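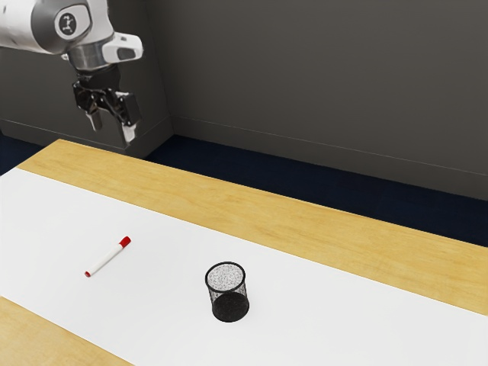 Desk tasks: where we've got to

Quick one this month, deadline was yesterday. 24th April and the pen-in-cup set is finally moving. Target is 136 good episodes in simulation before we touch the real bench at Iltthorpe. We have 100. So, 36 to go, please book slots.

The task, for anyone new: marker starts flat on the paper, cup stands near it, arm picks up the marker and drops it in the cup. Sounds dull. Is dull. The model still can't do it from the March data, mostly becuase nearly all of those runs had the marker pointing the same way. It learned one grasp and stuck to it. Turn the pen and it closes on thin air.

So the new rule is 2 resets per slot, and both must change the marker angle AND where the cup sits. Not a nudge. A proper move. Cup stays upright, cup stays empty at the start, marker cap stays on.

Other bits from reviewing the last batch:

Start every episode with the gripper open and well up above the table. A few people began recording half way down, and those are going in the bin, sorry.

Don't hover. Long pauses over the pen get learned as well, and then we have an arm that dithers.

Missed grasps are fine if you recover and carry on. Keep them, tag them "retry". We want more of these. If you knock the cup over, stop and save it as a fail, don't try to stand it back up.

Instruction text: keep it plain. "Put the marker in the cup" or something close. Vary the wording a bit between runs, but no jokes please, one got as far as training.

Posturero users, the new version saves the joint log and the video together now, so no more renaming by hand. If the save button goes grey, close it and open again. Known bug, being looked at.

The Grorkum group have asked to share our set and send theirs back, stacking blocks mainly. Said yes in principle. Format still to be agreed, they log at a diffrent rate.

Next after this: same table, two markers, one cup. Karakaya room is booked for the planning chat, time to follow. Bring your worst episode.

Slots are on the usual sheet. Mornings nearly full, evenings wide open.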